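Über uns

Brodero Stickerei und Textilveredelung
Inhaber: Nevzat Güler

Startseite
Leistungen
Über uns
Preise
Kontakt

Guten Tag und willkommen bei Brodero. Wir sind eine Stickerei mit eigener Werkstatt. Wir besticken Arbeitskleidung, Vereinskleidung, Handtücher, Fahnen, Kissen und vieles andere, was unter eine Nadel passt. Auf dieser Seite möchte ich Ihnen erzählen, wer wir sind und wie wir arbeiten.

Wie es angefangen hat

Mein Name ist Nevzat Güler. Das Nähen habe ich bei meinem Onkel gelernt, der eine Änderungsschneiderei hatte. Ich war damals vierzehn und durfte zuerst nur Knöpfe annähen und Fäden abschneiden. Die erste Stickmaschine habe ich viele Jahre später gebraucht gekauft, sie hatte einen Kopf und sechs Nadeln und stand bei uns im Keller. Meine Frau hat die Garne sortiert und ich habe nach der Arbeit gestickt, meistens Namen auf Handtücher für Bekannte. Der erste richtige Auftrag war für einen Handballverein, Trainingsjacken mit Wappen auf der Brust. Das Wappen hatte einen Adler mit sehr vielen kleinen Federn. Ich habe es viermal neu gemacht, bis ich zufrieden war.

Im März sind wir in die jetzigen Räume umgezogen. Sie liegen im Erdgeschoss, man kann mit dem Auto bis vor die Tür fahren, und es gibt endlich genug Licht, um Farben richtig zu vergleichen. Der Zuschnitt ist hinten, die Maschinen stehen in der Mitte, vorne ist der Tisch für die Beratung.

Was wir machen

Der größte Teil unserer Arbeit ist Berufskleidung. Für die Firma Movano besticken wir Poloshirts und Westen mit Logo und Vornamen, für die Hausverwaltung Fjeld die Winterjacken. Dazu kommen Vereine, Kindergärten, Chöre, Feuerwehren und Privatpersonen, die ein einzelnes Stück möchten. Eine Mindestmenge haben wir nicht. Ein einzelnes Taufkissen bekommt bei uns dieselbe Sorgfalt wie eine Serie.

Jede Stickerei beginnt mit dem sogenannten Punchen. Das bedeutet, dass aus einer Zeichnung oder einem Logo ein Stickprogramm entsteht. Darin ist festgelegt, in welcher Reihenfolge, in welcher Richtung und mit welcher Dichte gestickt wird. Ein kleines Brustlogo hat bei uns oft zwischen 3000 und 4000 Stichen, ein Rückenlogo entsprechend mehr. Ich punche alle Motive selbst am Bildschirm. Es gibt Programme, die das automatisch können, aber bei kleinen Buchstaben sieht man den Unterschied, besonders beim kleinen e und beim a.

Danach sticken wir ein Muster auf einen ähnlichen Stoff, wie er später verwendet wird. Dieses Muster können Sie in der Werkstatt ansehen, oder wir schicken es Ihnen mit der Post. Erst nach Ihrer Freigabe beginnen wir mit der Serie.

Garne und Materialien

Wir führen zurzeit 627 Garnfarben, überwiegend Polyester, dazu Viskose für feinere Arbeiten. Polyester verträgt die Wäsche in der Industrie und das Chlor in Schwimmhallen. Viskose glänzt schöner und eignet sich gut für Kissen, Fahnen und festliche Sachen. Die Garnkarte mit allen Farben liegt am Beratungstisch und darf gerne mit dem eigenen Stoff zusammen ans Fenster getragen werden.

Für schwere Westen und Taschen verwenden wir ein Stickvlies mit dem Namen Plistex, das wir nach dem Sticken von Hand ausreißen. Bei elastischen Stoffen bleibt das Vlies auf der Rückseite, damit das Motiv auch nach vielen Wäschen glatt liegt. Wer empfindliche Haut hat, sagt uns das bitte bei der Bestellung, dann bügeln wir innen eine weiche Abdeckung auf.
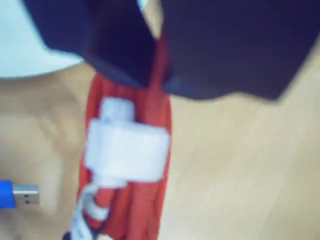
Kann ich meine eigene Kleidung zum Besticken mitbringen?
Sie können fast alles mitbringen, was gewaschen und trocken ist. Schwierig sind sehr dünne Regenjacken, weil die Nadel Löcher macht und das Wasser dort eindringt. Bei getragenen Einzelstücken bitten wir um eine Unterschrift, dass Sie das Risiko kennen.

Termine und Lieferzeit

Für Einzelstücke rechnen Sie bitte mit einer Woche, für Serien mit drei Wochen nach Freigabe des Musters. Vor Weihnachten und vor dem Schulanfang dauert es länger. Wenn Sie einen festen Termin haben, zum Beispiel eine Hochzeit oder ein Jubiläum, schreiben Sie ihn bitte gleich in die erste Nachricht.

Fertige Stickprogramme bewahren wir auf. Eine Nachbestellung ist darum auch nach Jahren möglich, ohne dass Sie das Punchen noch einmal bezahlen. Nennen Sie uns einfach den Namen des Vereins oder der Firma.

Für die Beratung vereinbaren Sie bitte vorher telefonisch einen Termin. Wir sprechen Deutsch und Türkisch, auf Englisch geht es auch, etwas langsamer.

Stand dieser Seite: 3. Juli 2015

Impressum
Datenschutz
Nach oben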